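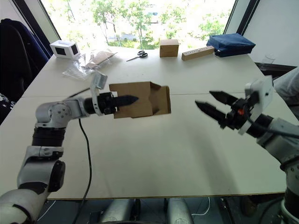
Sindale, im Juni

Seit der Umstellung auf den neuen Fahrplan fahre ich wieder Bus, und ich muss sagen: Ich hatte vergessen, wie gern ich das mache! Die 95 hält jetzt direkt unten an der Ecke (früher musste ich bis zur Brücke laufen, bei Regen ein Elend) und zuckelt dann über Veta bis raus nach Bogale. Im Auto bin ich schneller, klar. Aber im Auto kann ich nicht stricken.

Womit wir beim Thema wären. Die graue Jacke ist immer noch nicht fertig. Zwei Ärmel, dachte ich, die gehen doch nebenbei, und dann habe ich den linken gleich zweimal aufgeribbelt, weil ich beim Abnehmen jedes Mal eine Haltestelle zu lange aus dem Fenster geguckt habe. Hinter Veta blüht gerade der Mohn, da soll sich mal einer auf Maschen konzentrieren.

Neulich saß mir eine ältere Dame gegenüber, die hat mir vier Stationen lang auf die Nadeln geschaut und beim Aussteigen nur gesagt: »Sie stricken zu fest.« Weg war sie. Sie hatte natürlich recht — zu Hause habe ich nachgemessen und mich eine Runde geärgert.

Jetzt also alles noch mal mit dickeren Nadeln. Wolle habe ich genug, und die Monatskarte gilt ja auch noch. Wenn jemand von euch eine gute Anleitung für eine Knopfleiste hat, die sich nicht wellt: immer her damit!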